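Visit notes: Grester home collection site, January

Sidra Sethi and I spent a morning at one of the apartments Grester uses to record household tasks. I went for our group at Preler, which is deciding whether to buy demonstration data or to collect it in house. The notes follow the order of the visit.

## Setup

Grester does not bring an arm to the apartment. The operator carries a hand-held gripper with two fingers and performs the task with it, and the recording is used later to train an arm in the Stendeter lab. The work that morning was laundry: take a garment from a heap on the bed, lay it flat, fold it, set it aside.

Roya Amini, who runs the home sessions, had us stand in the doorway so that we stayed out of the recording. She gave the target as 100 accepted folds per apartment. The laundry set held 2,385 accepted folds at the time of our visit. An apartment is dropped from the schedule once it reaches its target, even if the operator has hours left.

## Folding

The bed had a woven bamboo mat on it. I asked about friction, as our own trials were all on a laminate bench. Amini said that cloth slides differently on every surface they have tried and that they record the surface type in the session sheet. They do not correct for it. 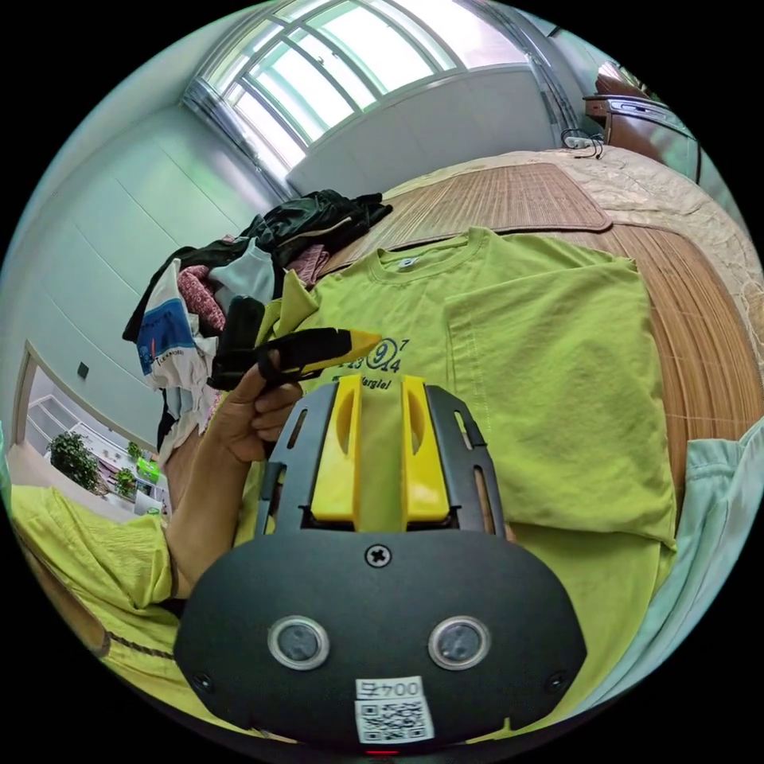
*Lime-green T-shirt on the mat, right half folded over.*

Shirts are the largest category. The written procedure is short:

1. Lay the shirt flat with the collar facing away from the operator.
2. Fold one side toward the center, then the other.
3. Fold the bottom up.
4. Release, and hold the gripper still for 2 seconds before ending the take.

Step 4 was added last fall. Earlier takes ended as soon as the fingers opened, and the trained policy tended to drag the cloth when it backed away. The hold gives a clean end state.

The free hand is a harder question. Grester's procedure allows a second tool or a bare hand, but a take has to be tagged accordingly. Sethi asked whether the tag is checked. It is, by a reviewer who watches each take at double speed. Amini put the review cost at close to the collection cost, and I would plan for the same.

## The heap

Clothes are left piled on purpose. An earlier set from Kazmi, which Preler licensed for a trial, had each garment placed alone on a clear table, and our model did poorly as soon as a second item came into view. Grester asks residents not to tidy the bed first. The pile is mixed in color and type, and the operator may not rearrange it between takes. 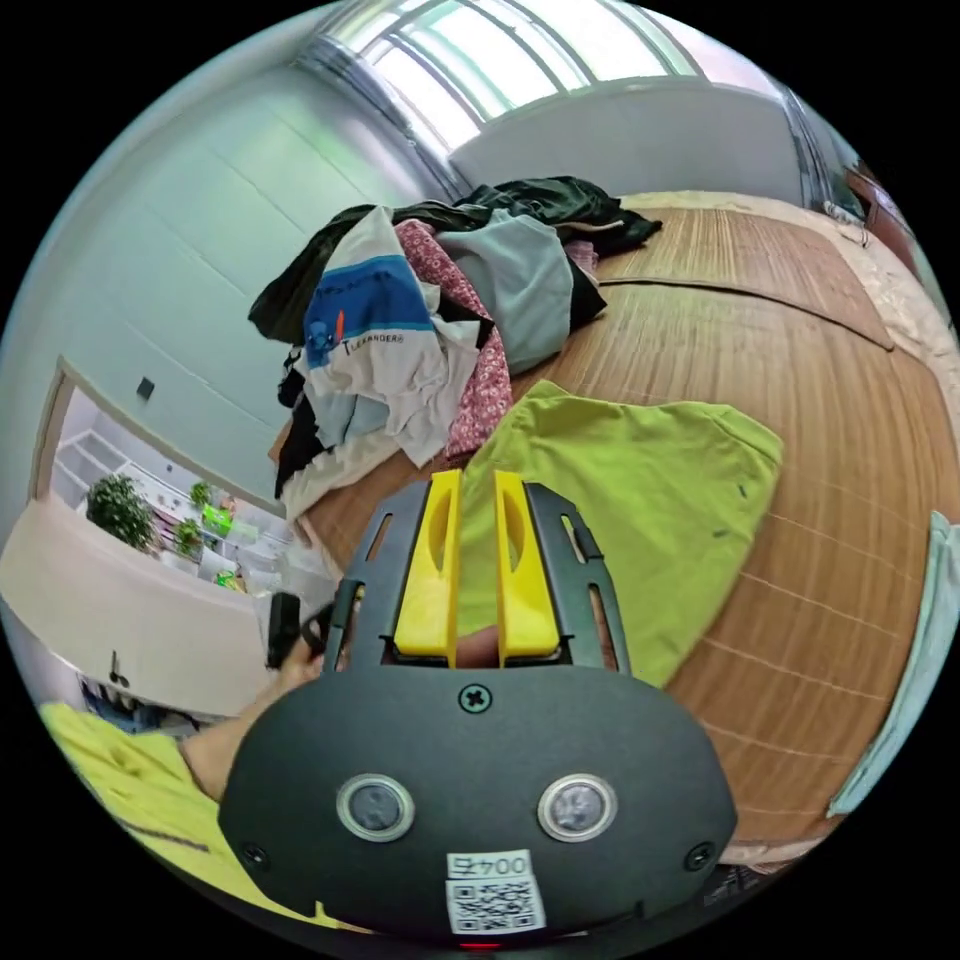 *The green shirt in a rectangular fold, with the heap of clothes behind it.*

Daylight from the window is bright on this side of the building. The blinds question came up, and the answer was that sessions run with whatever light the room has. Takes are rejected only if tracking is lost. Amini said that plain walls cause more tracking loss than strong light does.

## Points for our decision

- Session length is capped at 190 minutes, breaks included. Wrist fatigue is the stated reason.
- Rejected takes are kept and can be bought separately. Sethi wants a sample of these.
- The session sheet has no field for fabric weight. We would need to add one.
- Grester will share the review guide but not the reviewer software.

I have asked for one full apartment, unedited, with the review tags attached. Sethi will run it against the Kazmi baseline when the files arrive.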